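Issue: Grasp success drops when shadows are turned on in wrist view
Project: Jerkora sim evaluation
Component: renderer / wrist camera / policy eval
Status: Resolved, one follow-up open
Priority: High

Summary

The Jerkora grasping policy picks up the small box reliably in our simulated tabletop when shadows are off. With shadows on, the same checkpoint with the same start poses closes the gripper beside the box in a large share of episodes. The goal of this ticket is to find out if this is a renderer bug, a calibration problem or something the policy learned.

This blocks the sim-versus-real comparison for the Bronetbridge report. We can't publish a correlation number between simulated and real success rates if the simulated rate depends on a lighting switch.

Setup

Policy: Jerkora, wrist view only, no external camera input
Simulator: Castillo scene package, wood table variant
Episodes per condition: 200
Task: pick up the box, lift it clear of the table, hold
Start: gripper open, object position and yaw drawn from the fixed seed list
Camera model: fisheye, circular image, corners masked to black

The seed list is the one checked in with the eval config. Please don't regenerate it while this ticket is open. The earlier runs were done with a different list and the numbers can't be compared episode by episode.

Steps to reproduce

1. Check out the eval branch and load the wood table variant.
2. Run the full seed list with shadows off. Save the wrist frames and the commanded gripper poses.
3. Turn on cast shadows in the render settings. Change nothing else.
4. Run the full list again.
5. Compare the commanded gripper position at the moment the fingers start to close.

Expected: the two sets of closing positions match to within normal policy noise.

Observed: with shadows on, many closing positions are shifted toward the side where the arm's shadow falls. The fingers come down next to the box, close on nothing, and the episode times out. In other episodes one finger lands on the top face of the box and pushes it.

Log

Entry 1 – first checks

Physics ruled out. Replayed the recorded joint commands from the shadows-off run in the shadows-on scene, without the policy in the loop. Every replayed episode ended the same way as the original. Contact, friction and finger travel are unaffected by the render setting, as they should be.

Frame timing also ruled out. Shadow rendering is slower, and there was a suspicion that the policy was getting stale frames. The eval runs in lockstep, so the simulator waits for each image. Timestamps confirm it.

Entry 2 – camera calibration

Re-ran the fisheye calibration check on the wood table scene. The distortion parameters in the scene file match the ones used for training data. The bowing of the table edges and wood grain is normal for this lens model and shows up in both conditions. Reprojection error is the same with shadows on and off.

One config problem did turn up. The mask radius was 2 pixels smaller in the eval config than in the training config. Fixed it and reran both conditions. No change in the result, but leave the fix in.

Entry 3 – looking at the frames

Went through the wrist frames from failed episodes by hand. The failures cluster in poses where the shadow of the arm and gripper reaches the box or passes very close to it. When the shadow falls well away from the box, the success rate is the same as with shadows off.

The frame below is typical of the layout that gives trouble. The shadow is much larger than the box and overlaps part of it, and the tone is only a few shades darker than the wood, so there is no strong edge between the two.
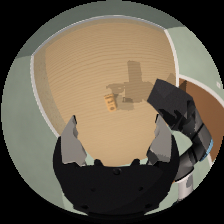

Entry 4 – occlusion test

Ran a patch test to see what the policy is using. For each frame we gray out one image patch at a time and record how far the predicted grasp point moves. On shadows-off frames, the only patches that matter much are the ones covering the box and the inner edges of the fingers. On shadows-on frames with overlap, patches over the shadow have a clear effect as well, and graying out the shadow next to the box pulls the predicted point back toward the box.

So the policy is treating box and shadow as one region, at least in part. That matches the direction of the shift in closing position.

Entry 5 – training data

Checked the training set. The simulated part was rendered with ambient light only, and no episode in it has a cast shadow. The real part was collected at the Grerkholm bench under overhead diffusers, and the shadows there are faint and sit directly under the gripper, mostly hidden by it in the wrist view. The policy has never been shown a hard-to-separate arm shadow out on the table next to the object.

This makes it a coverage gap. The renderer is doing what it was asked to do.

Entry 6 – light position sweep

Kept shadows on and moved the main light through 5 positions, full seed list at each. The side of the miss follows the side of the shadow at every position where the shadow is visible in the wrist view. With the light placed so the shadow falls behind the gripper housing, success goes back to the shadows-off level.

Also tried the plain white table under the worst light position. The shift is still there but smaller. Our guess is that the contrast between the box and a plain surface helps, but we did not test that separately and it should not go in the report as a finding.

Entry 7 – retrain

Fine-tuned from the same checkpoint with randomized light position and shadow softness in the simulated part. The real data was left alone. Ran 4 training seeds, to make sure we weren't looking at one lucky run.

Results on the fixed list:

Shadows off: no measurable change from the original checkpoint
Shadows on, no overlap with box: no measurable change
Shadows on, overlap with box: the shift in closing position is gone in all training seeds, and the success rate is within the spread of the shadows-off runs

Repeated the patch test on the new checkpoints. Patches over the shadow no longer move the predicted point by more than the patches over bare wood do.

Resolution

Cause: the training renders had no cast shadows, and the policy had learned to locate the object partly from any darker region near the middle of the table. Not a simulator bug.

Fix: light position and shadow softness are now randomized in the default training config. The mask radius is corrected in the eval config.

For the report: give sim results under both lighting conditions, for the original and the fine-tuned checkpoint. Do not average the two conditions. The method section needs to say that the seed list was fixed across conditions and that the replay in Entry 1 was done without the policy.

Workaround for anyone still on the old checkpoint

Turn off cast shadows in the render settings, or use the light position that puts the shadow behind the housing. Write down which one you used in the run notes. Results from the old checkpoint with default lighting should be left out of any comparison table.

Follow-up

Real-robot check at Grerkholm with the diffusers off and a single side lamp. The bench is booked for Wednesday. Same box, same start poses as far as we can place them by hand, old and new checkpoint alternating – please don't run one as a block and then the other, the room light changes through the afternoon. Attach the wrist recordings to this ticket.

The two-object variant has not been tested with shadows at all. Open a separate ticket for that.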